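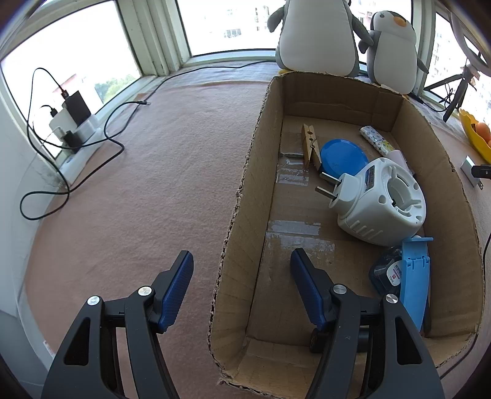 Odds and ends in the box by the window, with the two penguins behind.

August 24, 2024
By Estrella Lozano
Filed under: Home & Tidying, Photo Galleries

Small things pile up in our flat faster than anything else. Clothes have a wardrobe and books have a shelf, but a clothes peg or a spare lid just ends up wherever it was last put down. This August I have been going through the front room at Cincombe a bit at a time, and everything without a home goes into an open cardboard box.

The box is nothing special. The top edges are torn and there is packing tape across the bottom, but it's fine for sorting. In the picture at the top it has a wooden peg, a round blue lid, a light blue plastic part and a white plug-in device in it. The penguins are soft toys and they are staying where they are. So is the white charging stand beside the window - it has the power bank on it and I would only have to look for it again.

I gave myself 18 days for the whole flat, and up to 49 things to give away or throw out. The hall cupboard is next, then the kitchen drawers. 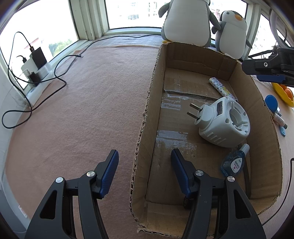

The white plug-in lying on its side, with a clear blue bottle in front of it.

The plug-in takes up more room than everything else. Anything electrical will go in a bag of its own, and bottles go to the bathroom shelf if they are worth keeping. The patterned tube at the back can wait until I have done the desk.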